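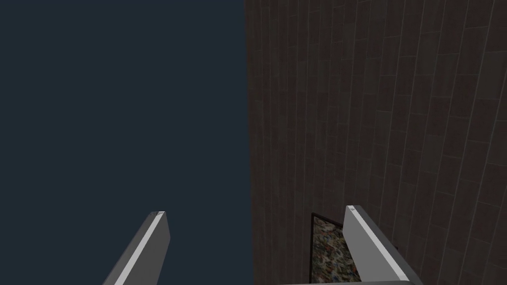

Gripper camera view, fingers open, brown wall on the right and the speckled picture behind the right finger.

April 8, 2018

Long day on the Grollilora sim and I am so pleased with it! The bedroom loads, the robot loads, and both of them stay where I put them. Last weekend the arm was sinking through the mattress every time I hit play. That was my own fault: I had the mattress collision box in centimeters and everything else in meters. Fixed in one line, after most of an evening.

For anyone at the workshop picking this up, it's the Ferkari branch, not main. Main still has the old kitchen and the wrong wrist offsets.

Gripper camera. I moved it back toward the palm so the edge of the base plate just shows along the bottom, and I like it much better there. Both fingertips stay in sight with a wide gap between them, and I can tell right away if the hand has rolled. The light edge strip on the left finger really pops against plain navy. Against the brown wall it's harder going. The wall is dim all over and the panel seams are faint, so my edge finder gets very little to chew on. The speckled picture has the opposite problem, far too many tiny corners, and the tracker grabs them all and gets excited about nothing. Capped it at 100 features per view for now. Crude but it runs.

Checked finger spread against the drawing for the real hand (the one in pieces on the Ljungberg bench). Sim opens 5 mm wider than the real one will. Need to put a stop in the joint limits or I'll be teaching it grasps we can't do.

Then the fun part, the bed reach. Task is simple to say: get the arm over the bed and pick up the plaid cushion. I started with the cushion flat and square to the bed, got bored of that, and gave it a random tilt on each reset. Blanket is the soft one from the Savwood set with the folds turned up. Frame rate drops to 40 with it on, which I can live with.

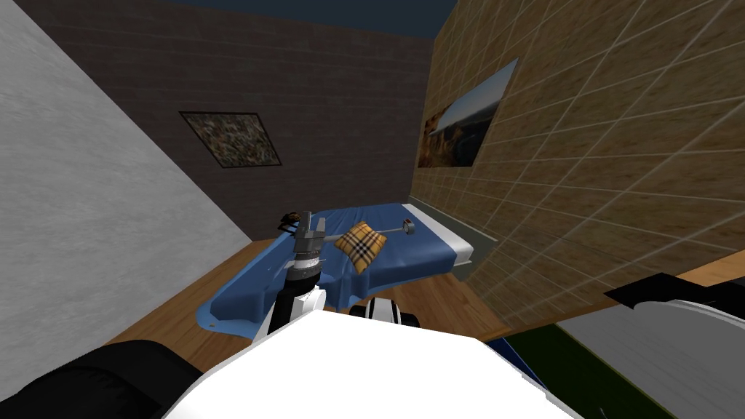 Reach over the bed from the body camera. Gripper near the cushion, no grasp yet.

Body camera notes. I love this angle. You get the torso at the bottom, the whole reaching arm, and enough of the room to know where you are. The yellow cushion against the royal blue is about as easy as color picking gets, so I should swap in a duller one before I start believing my own numbers. Two pictures on the walls from here, the speckled one on the brick and the landscape on the tile, and they make decent landmarks when the arm covers part of the bed.

Thin rod with the little disc on the end: it passes just over the cushion, so the clearance check has to include it. At the moment the planner only knows about the fingers. I added a capsule shape for the rod but haven't hooked it up.

Ran the reach 5 times from the same start pose to see if it repeats. Final wrist position was the same every run, so the random seed is finally being passed through. Yes!!

Grasping is still a mess. When the fingers close, the cushion acts like a brick, then squirts out sideways. Friction or stiffness, don't know which. Try friction first, it's one number.

To do:
joint limit on finger spread
hook up rod capsule
cushion friction, then stiffness
brighter light on the brown wall, compare feature counts
dull cushion
merge to main before July, when the bench gets cleared
back up the blanket settings!! lost them twice already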